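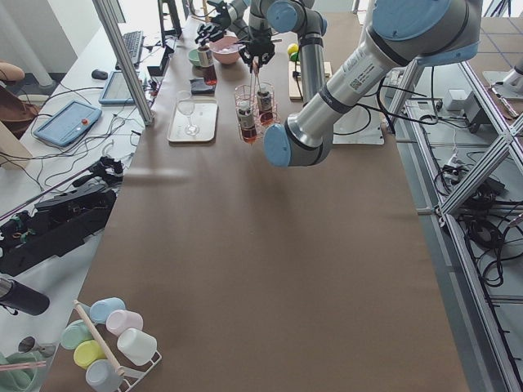

03/06/2021

When I moved to Emham I drank only coffee, four or five cups in a day, and I slept badly. My doctor did not forbid it, but she looked at me in a certain way. So in February I decided to stop for one month and drink tea instead. The month is finished and I want to write down how it was, before I forget.

The first week was not nice. I had a headache every afternoon and I was impatient with people in the office. I bought the cheapest black tea bags from Delov, the small grocery near the bus station, and I left the bag in the cup until the tea was bitter like medicine. In my country we do it this way and put a lot of sugar, so I did not know that another way existed.

Then the lady at the Aguirre tea shop explained me the matter of time. Black tea, she said, three or four minutes and then take the leaves out. Green tea wants two minutes, and the water must not boil. I did not believe that it makes such a big difference, but I tried at home with the kitchen clock and she was right.

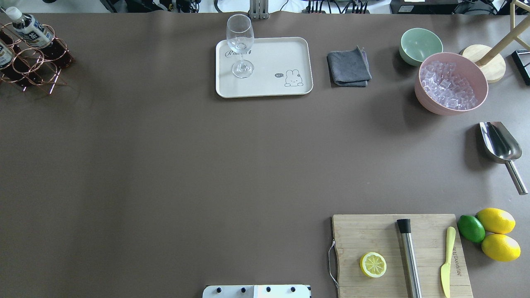

Wine rack with two bottles, and the tray with the rabbit.

In the third week I began to make cold tea, and this is now my favorite. I put 10 grams of leaves in one liter of cold water, in the evening, and I leave it in the refrigerator for the whole night. In the morning I pour it through a strainer. It is never bitter, even if I forget it until lunch. With roasted tea it has a taste almost like nuts or toasted bread.

I made also mistakes. Once I used hot water and put the glass jug directly in the refrigerator, and it cracked. The milk and the cheese were standing in tea. Another time I tried to use the same leaves for 6 cups – the last one was only warm water with a little color.

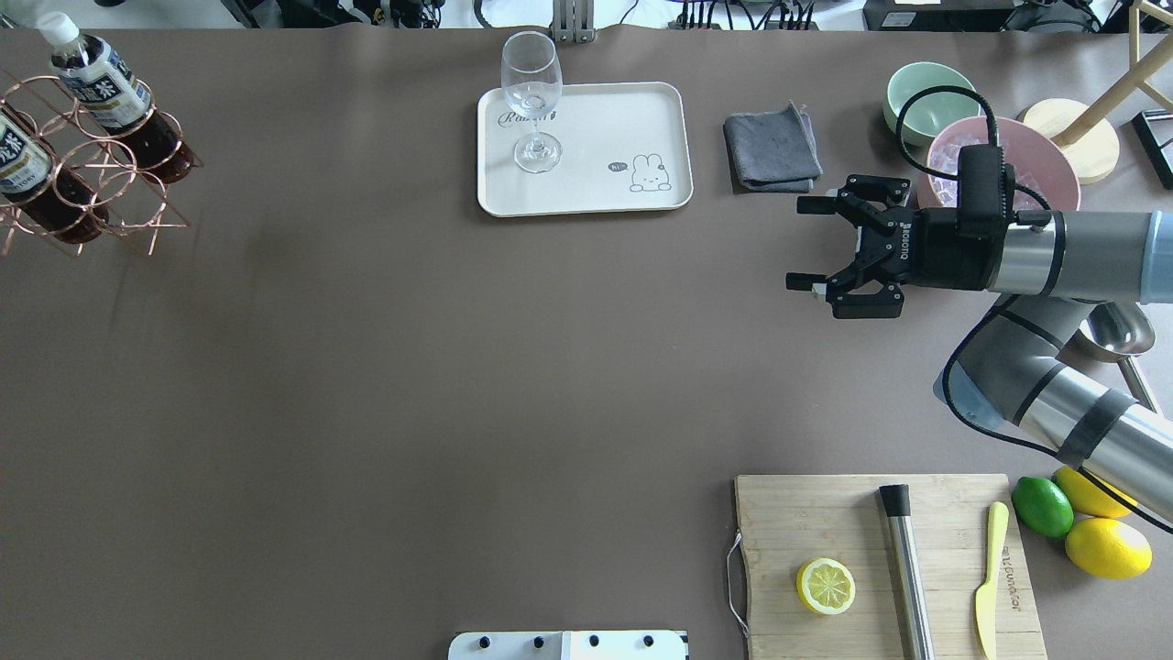 Bottled tea in the copper-colored rack.

For those who asked about money: I kept all my receipts, because I am this kind of person. I still buy a good tea from Vindham by mail, and it is not cheap, but one bag lasts long. The coffee place downstairs has lost a faithful customer.

Do I sleep better? Yes, I think so, but I also stopped reading the news in bed, so I cannot say which one helped. Last Sunday I drank one coffee at a friend's house. It was good, and my hands were shaking until dinner. Next I would like to learn about oolong, and if you know a kind that is gentle for a beginner, please write it in the comments.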